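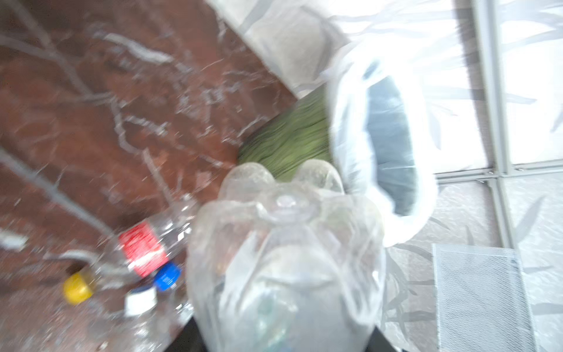 Litter Pickup Recordings Enter Second Phase

The Grellow Learning Systems Group has completed the first phase of its litter pickup recordings and began the second phase in October. The work supplies examples for the group's cleanup model, which learns to gather discarded items from indoor floors by studying many short recordings of the task done under human guidance.

The first phase contains 222 accepted recordings, all made in the laboratory on a plain gray mat. The second phase moves the work to ordinary floors. Polished stone was chosen as the opening surface, as its veins and reflections have proved difficult for the model. In the October trials, the system reached toward pale streaks in the stone on 13 occasions when no object was present. Additional examples on marble are expected to reduce these errors.

Clear plastic bottles remain the principal item of study. A crushed bottle seldom has the same shape twice, and light passing through its walls can hide its edges from the camera. Operators have been asked to include bottles gripped from either end, bottles with and without labels, and bottles lying close to loose caps. Household items such as brooms and open bags may remain near the work area, provided that they do not block the path of the arm.

Recording Procedures

Each operator session is limited to up to 20 recordings, followed by a rest period. A recording begins before the gripper approaches the first item and ends after the last item has been released. Failed grasps are to be kept and marked as such. They should not be deleted at the station, even when the operator recovers the item on a second attempt.

Footage from the wrist camera is often blurred when the arm turns quickly. The group reviewed this matter with Firberg, which maintains the arm and gripper, and agreed that moderate blur is acceptable. The model will meet the same conditions in daily use. Recordings should be rejected only when the item in the gripper cannot be made out at any point during the lift.

Bottle caps are labeled separately from bottles beginning with this phase. Reviewers who worked on the earlier material will notice that the labeling form now has 3 entries for caps: alone, touching another item, and partly hidden. The revised form is available in the Asfaw labeling tool, and the former version can no longer be opened for new work.

Access and Requests

Second-phase recordings will be added to the Lorklow shared archive after review. Project partners with existing access do not need to apply again. Requests to add a floor surface or a class of item should be sent to the group office in writing, with a short statement of the intended use. Requests for glass items cannot be considered during the present phase.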